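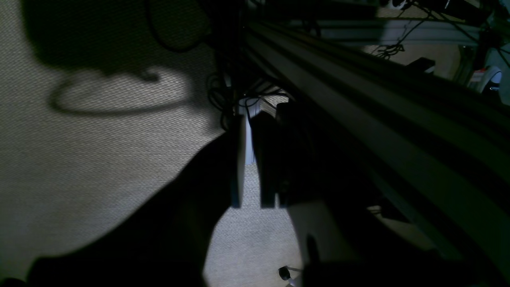

Robot teaching by demonstration

Robot teaching by demonstration is a way of giving a robot a new task by having a person carry the task out with it. The person may move the arm by hand or drive it from a distance, and the robot records the motion. The recordings are later replayed directly or used to train a control program.

Teaching by hand

In hand teaching, also called kinesthetic teaching, the motors are set so that the arm gives way when pushed. The teacher holds the arm near the gripper and leads it through the task. Joint angles and finger positions are saved many times a second. The teacher feels contact with the object directly, but the teacher's own hands may block the view of a wrist camera.

Remote control

In remote teaching, or teleoperation, the teacher works a separate control device. Common types are a smaller copy of the arm, a handheld controller and a 3D mouse. With a copy arm, each joint of the robot follows the matching joint of the copy. The teacher watches the robot directly or on a screen. Delay between the two sides makes fine work slower.

Wrist camera view

A camera mounted at the wrist or gripper moves with the arm and keeps the fingers in view. Cables, parts of the supporting frame and shadows on the floor can also enter the picture. Lighting is often varied between recordings so that the trained program does not depend on one pattern of shadow.

Number of demonstrations

Simple replay may need a single recording. Trained programs need more. The Stodano set, put together under Kwame Sowah at the Clorham workshop, holds over 3000 recordings of 16 tasks, made by 3 teachers. The Trummer method, developed later at the same workshop, starts from a program trained on that set and adds 500 recordings for each new task. Failed attempts are kept but marked.

See also

Stuvwood controller
Teleoperation
Imitation learning
Teach pendant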